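Updated 23rd September

# How to Store Fall Vegetables Without a Root Cellar

Most houses built in the last fifty years have no cellar, and most of the advice on keeping vegetables assumes one. You can still keep a good part of a fall harvest into winter with a cool closet, a garage or an enclosed porch. This page covers how I do it in Grolldale, in a small house with a two-car garage and no basement.

## Find your cold spot

Put a cheap thermometer in each place you're considering and leave it for a week. Check it early in the morning and again in mid-afternoon, and write both numbers down. You want somewhere that stays between 32 and 40 degrees for roots and cabbage, and somewhere a little warmer, 50 to 55, for squash and sweet potatoes.

An attached garage usually works for the first group once nights turn cold. The wall shared with the house will be warmer than the outside wall, sometimes by several degrees, so measure both. An unheated bedroom closet on the north side will often do for squash.

Don't store anything next to a water heater or a dryer vent. Keep food away from gasoline, paint and fertilizer too. Cabbage and potatoes both pick up smells.

## Sort before you store

Go through everything by hand. Anything cut, bruised or soft goes to the kitchen to be eaten this week. Only sound vegetables go into storage.

- **Carrots, beets, turnips:** Twist or cut off the tops, leaving half an inch. Brush off loose dirt. Do not wash.
- **Potatoes:** Cure them in the dark at 50 to 60 degrees for two weeks, then move them somewhere cooler.
- **Onions and garlic:** Dry until the necks are tight and papery. Hang in mesh bags.
- **Winter squash:** Leave a couple of inches of stem. Wipe clean and set on a shelf so they don't touch.
- **Cabbage:** Pull off the loose outer leaves. Keep only firm, heavy heads.

Salamatu Asamoah, who gardens two streets over, leaves the roots on her cabbages and hangs them upside down from the garage rafters. I've tried it and the heads kept just as long as mine did on the shelf. It does take up headroom.

## Pack the roots

Use a plastic tote or a wooden crate lined with newspaper. Play sand from the hardware store is fine. Dampen it until it holds together when squeezed but doesn't drip.

1. Put two inches of damp sand in the bottom.
2. Lay the carrots or beets in a single layer, not touching.
3. Cover with an inch of sand.
4. Repeat until the container is nearly full, then finish with two inches of sand.
5. Set the lid on loosely.

Move the container to its final place before you fill it. A full tote of sand is too heavy for one person to lift safely. If you can't get sand, damp sawdust from untreated wood also works – it's lighter, but it dries out faster and needs checking more often.

## What not to bother with

Some vegetables won't keep this way however carefully you pack them. Cucumbers, summer squash, peppers and eggplant are damaged by cold and go soft or slimy. Eat them, pickle them or give them away. Cut cabbage belongs in the refrigerator, wrapped tightly, and should be used within a few days. 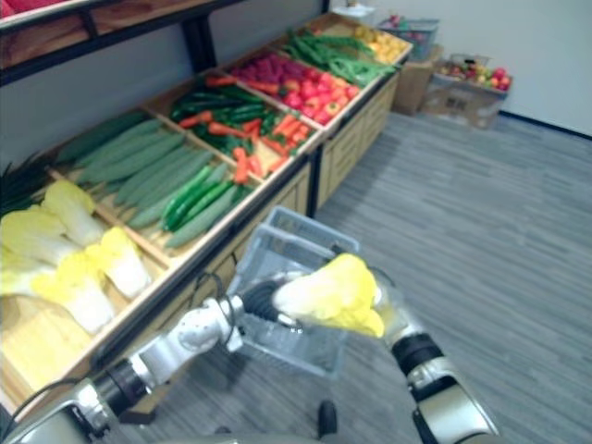 Keep apples and pears well away from everything else. They give off ethylene gas, which makes carrots bitter and potatoes sprout. If you only have one cold spot, store the vegetables there and put the fruit in the refrigerator drawer.

## Check every week

Pick a regular time and go through the containers. Remove anything that has started to rot, along with whatever was touching it. If the sand has dried out, sprinkle it with water. If you see drops on the inside of the lid, prop it open for a day.

On very cold nights, cover the totes with old blankets or move them against the house wall. Potatoes that have frozen can't be saved – they turn to mush when they thaw.

With this setup my carrots usually last until early March and the cabbages until the middle of January. Butternut squash does best of all. I still had 2 of last year's on the closet shelf in May, a bit dry near the stem but fine in soup.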